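Ticket #529 – Term marks not calculated after course reduction
Product: Kutetti School Records
Opened by: Exams office, Fenine Secondary School
Priority: High
Status: Solved, waiting for confirmation

Thursday, 8:40 a.m. – Exams office wrote:

Good morning. We have a problem with the report cards of class 11. Our school removed several units from the syllabus this year, as the board permitted. In Kutetti I marked these units as "Not taught" in June. Now, when I open the report card of a student, the term mark is empty and there is a small gray line in its place. Classes 9 and 10 are fine, although we removed units there too.

I have already tried the following:
– logged out and logged in again
– opened the page in another browser
– pressed "Recalculate" for one student, and then for the whole class

The message after recalculating is: "Weights do not match. 3 subjects skipped." It does not tell me which subjects. Please help us soon, the parents must receive the cards next week.

Thursday, 9:25 a.m. – Kutetti support wrote:

Thank you for the clear message. Please send us the weight table of class 11. You find it under Settings, Syllabus, Weights, and then the button "Export". Please do not change anything in the table before we have seen it. Can you also tell us if the marks were typed in by the teachers or imported from another program?

Thursday, 10:10 a.m. – Exams office wrote:

The table is attached. Most teachers type the marks by hand. Physics, chemistry and computer science are imported from Rolta, which we use for the practical tests. I did not think of this before, but it is also three subjects, so maybe it is connected.

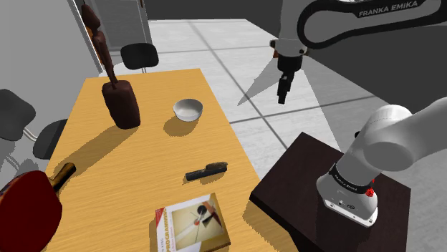 I should add that the import itself gave no error. All the practical marks are visible when I open the subject page, and I compared several of them with the paper lists. They are correct. Only the term mark is missing.

Thursday, 11:30 a.m. – Kutetti support wrote:

You are right that it is connected. In the three imported subjects, the removed units still have a weight in the import profile. When you set a unit to "Not taught", Kutetti moves its weight to the other units of the same subject, but the import profile keeps its own copy of the weights. The two copies are now different, and the program skips the subject.

In classes 9 and 10 you do not import anything, so they have only one copy.

Please do these steps in this order:
1. Open Settings, Import, Profiles and choose the Rolta profile for class 11.
2. Press "Read weights from syllabus".
3. Check that the practical part still has the weight 50. If it has changed, type 50 again and save.
4. Go back to the class and press "Recalculate". For a large class this can take up to 11 minutes. Please leave the page open.

Thursday, 1:15 p.m. – Exams office wrote:

Physics and chemistry are good now, thank you. Computer science is still empty. The message says "1 subject skipped". In step 3 the weight of the practical part was correct for all of them. 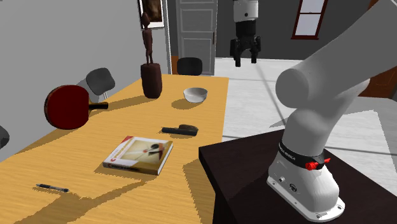 Robot arm on its table, simulated view

One more detail – the computer science teacher divided one unit into two in the middle of the term, and then removed the second half. I can see the second half in the syllabus, but it has no unit number.

Thursday, 2:05 p.m. – Kutetti support wrote:

The missing number is the reason. A unit without a number cannot be matched with the profile. Please give it any free number, save, set it to "Not taught" again, and repeat steps 2 and 4. No marks will be lost.

Thursday, 2:50 p.m. – Exams office wrote:

Now all subjects have a term mark. I checked the cards of a few students with a calculator and the results agree. Our partner school, Stergiou, uses the same profile, so I will send them your steps. Would it be possible to show the subject name in the error message in the future?

Thursday, 3:20 p.m. – Kutetti support wrote:

We have passed this wish to the developers and linked it to your ticket. The ticket stays open until you have printed the cards for the whole class. Please write here when it is done.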